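Lorkville Home and Workroom Board
Rooms and Furniture > Small rooms

Topic: Long cloth on a work table, hem is fraying, and a brick wall beside it

dgyeon
Member
Hello everyone. I have read this board for a long time but it is my first topic, so please excuse me if it is in the wrong section.

I have a room with three white walls and one brick wall. Along the brick wall I would like to have a good working place for small repairs and cutting and gluing. At the moment there is a white desk in the corner and directly before it a bigger table with white metal legs. On the bigger table I put a red cloth which hangs down almost to the floor. I bought it from the remnant shelf at Karko in August, and there was no label on it, so I cannot say you which fabric it is.

I have three questions.

1. The cloth moves when I lean on the table. Not much each time, but after one evening it hangs longer at the front than at the back. How do you hold such a cloth in place without making holes?

2. The lower edge begins to fray. Must I sew it, or is there some other method? I do not own a sewing machine and my hand sewing is weak.

3. The brick wall gives a fine dust. I wipe the floor next to it and two days later it is there again. Should I paint the wall white like the others? My wife says yes, I am not sure.

Thank you in advance.
Dong-geon Yeon

pottingshed_mo
Regular
Welcome! Right section, don't worry.

Please don't paint the brick. We painted ours in the last house and regretted it by the first winter, and you can't go back, you really can't. It gets into every pore. There are clear sealers for brick dust. I used the Han one, two thin coats with a wide brush, and that was the end of the dusting for us. Test it low down in a corner first because it can darken the colour a bit.

For the hem: iron-on hemming tape. No sewing needed.

gravel_lane
Regular
I will disagree with Mo about painting. A small room with one dark wall is a dark room. If he is doing close work there he wants light coming back at him. Brush the wall down, prime it, paint it, done in a weekend. Mine has been white for years and I've never missed the brick.

pottingshed_mo
Regular
A lamp costs less than a primed wall, gravel :)

gravel_lane
Regular
A lamp gives you a shadow of your own hands.

tessellate
Member
Two lamps then.

Hemming tape on an unknown fabric makes me nervous. If it has something synthetic in it the iron will mark it before the tape sticks. Try an inch at the back corner first, with a tea towel between. Or just use fabric glue. Fold the edge once, glue, pegs on it overnight.

dgyeon
Member
Thank you for so many answers already.

pottingshed_mo, how long did it smell after the sealer? I sit quite near to the wall.

gravel_lane, the ceiling is also white and the light is not so bad during the day. In the evening it is another story, I agree with you there.

tessellate, the fabric glue sounds like something I can do. Do you fold it once or twice? With once I will still have the raw edge at the inside.

tessellate
Member
Once. Twice gets stiff as a board with glue and it will stand out from the table like a lampshade. The raw edge is inside where you can't see it and the glue keeps it from fraying further. Trim the loose threads first, with sharp scissors, and don't pull them.

old_bobbin
Moderator
Going back to question one, which got lost under the brick war.

Don't hold the cloth from above. Put something grippy between cloth and table. Rubbery drawer liner, the open-mesh sort, cut 2 cm smaller than the top all round. I have it under the cutting cloth in my own sewing room and the cloth hasn't shifted in all the time it's been there. Tablecloth clips work as well but you catch your sleeves on them and they are always exactly where you want to put your elbow.

May I also ask why you want it down to the floor? On a work table I'd cut it to hang 20 cm or so. You'll be treading on it, and every screw you drop will roll underneath.

dgyeon
Member
The reason of the long cloth is simple. Under the table I keep boxes, and they are not beautiful. With the long cloth I don't see them. At the right side the cloth is a little shorter than I would like and one table leg looks out, but this I can accept.

The screws are a problem, it is true. I have now a small flat magnet on a string for this.

gravel_lane
Regular
Keep the boxes somewhere else and have bare table legs. You'd be able to sweep. With brick dust about I'd want to be able to sweep.

annick_v
Member
I am with the long cloth. I have one in my hallway over a folding table and it hides a great deal of shoes. But I would not work on it. Glue, paint, knife blades, it will be spoiled in a month. Do you have a mat for the top?

dgyeon
Member
Not yet. I looked at a cutting mat of 100 x 60 cm from Gondeo but I did not decide. For the moment I do the dirty things on the white desk and only the clean things on the red cloth.

annick_v
Member
Then maybe it should be the other way round, no? The desk has the drawer and is the better piece.

dgyeon
Member
The desk was my first furniture in this country and it has already many scratches, so I am not afraid for it. The red cloth was cheap but I like the colour very much and I would be sad to spoil it.

One more question while we are speaking. The waste bin. It has a lid with a hinge, which opens upwards. I put it before the desk, against the bricks, and I leave the lid open while I work. Is it better under the desk? I am afraid that the lid rubs against the bricks each time and makes even more dust.

pottingshed_mo
Regular
Pull it forward a hand's width and the lid won't touch anything. Under a desk with a drawer you won't get the lid up anyway.

Smell of the sealer: one evening with the window open. By the next afternoon I couldn't notice it. I'm a bit deaf in the nose though, as my daughter says.

gravel_lane
Regular
Or take the lid off. A workroom bin doesn't want a lid.

old_bobbin
Moderator
For once I agree with gravel.

lowther_k
New member
I had the same idea with sealing a brick wall and was quoted 400 for having it done, for one wall. Is that normal? I was thinking of doing it myself but now reading this I am unsure which product.

pottingshed_mo
Regular
That's a lot for one wall, unless it's a tall one. It is an afternoon's work. The brushing down beforehand is the boring part, and wear a mask for it. Start your own topic with the measurements, lowther, and people will help.

dgyeon
Member
I want to give you a report.

I bought the drawer liner as old_bobbin said, the open-mesh type, and cut it in the evening. I made it first too big and it showed at the corner, so please really cut the two centimetres. I leaned on the table with both arms on purpose and the cloth stayed where it was.

The hem is not done. I bought the fabric glue but then I wanted to try on a piece from the back first, and the glue came through and made a darker spot. It was perhaps too much glue. So the edge is still a little frayed and light at the bottom, and I will try again with less.

The bricks I left as they are. I brushed them with a hard brush, over one hour, and used the vacuum cleaner on the floor after it. My wife still votes for white, but she said she will wait until spring. The bin still stands at the bricks with its lid, sorry gravel_lane. 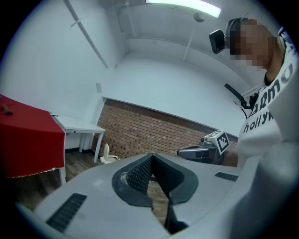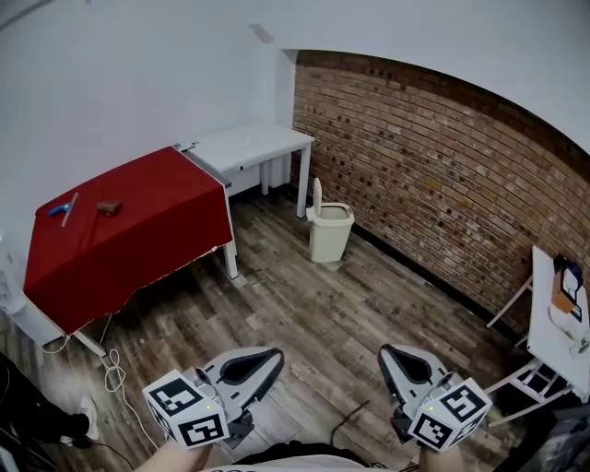

What I still do not like is the place where the desk and the table meet. The two tops do not have the same height, and a pencil which rolls always stops there or falls down behind. I thought about small wooden pieces under the table legs, but the legs are metal and I fear that they will slip off. Does somebody have experience with the adjustable feet which you screw in? I do not know if there is a thread inside the legs, I must turn the table over to look, and for this I must first take everything off again.

And for the mat, I think I will order the Gondeo one after all. The question is only green or grey on red.

annick_v
Member
Grey! Green on red is Christmas until you die.

tessellate
Member
If the glue came through, it's probably a thin weave. Put a strip of baking paper under it, and spread the glue with an old bank card so you only have a film. Let it go tacky before you fold.

old_bobbin
Moderator
Very often there is a plastic plug in the end of the leg and you can pull it out with pliers. Under it is either a thread or nothing. If it is nothing, hardware shops have push-in inserts with a thread, but measure the leg from inside and not from outside. I bought the wrong ones twice.

Which of the two is lower?

dgyeon
Member
The table is lower, by 9 mm. I measured it without the cloth and the liner.

old_bobbin
Moderator
That's well within what adjustable feet will give you.

gravel_lane
Regular
Or saw 9 mm off the desk.

pottingshed_mo
Regular
Do not let this man into your workroom.

lowther_k
New member
Sorry to interrupt again, I made the topic now, it is "Sealing one brick wall myself" in Walls and Floors. The board shows me 3,941 topics in there and mine went to page two already, so if pottingshed_mo could have a look I would be grateful.

dgyeon
Member
I will read it too, in case I change my opinion about the sealer. Tonight I turn the table over and write what I found in the legs.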